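The last aisle at the Friesen Street store is where people slow down. The shop opened in April, and on a Wednesday evening the queue of yellow baskets reaches back past the drinks. Most of what is in them is sold singly.

Small-packet shopping is not new in Nukthorpe, but it used to mean a jar beside the till. Now whole bays are given over to it. Baptiste Leclerc, who manages the store, stocks 274 snack lines, and says the individually wrapped biscuits need filling more often than anything else. Customers take one of this and two of that, and go home with 11 flavours for what a family box would cost.

The favourites lean savoury. Potato sticks come in grilled wagyu flavour, and pizza-roll snacks sit a short reach from the chocolate-coloured sandwich cookies. Leclerc keeps the cookies low, in clear bins, so that children can get at them.

There is a downside – all that wrapping. Rirwood council takes soft plastics at only 7 drop-off points, and the nearest is a bus ride away.

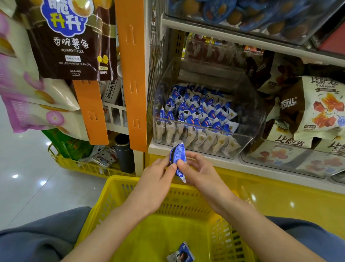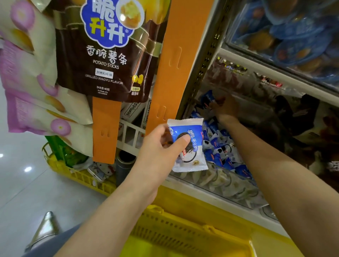

Cookies in single-serve packets, with a bag of wagyu-flavour potato sticks hanging nearby.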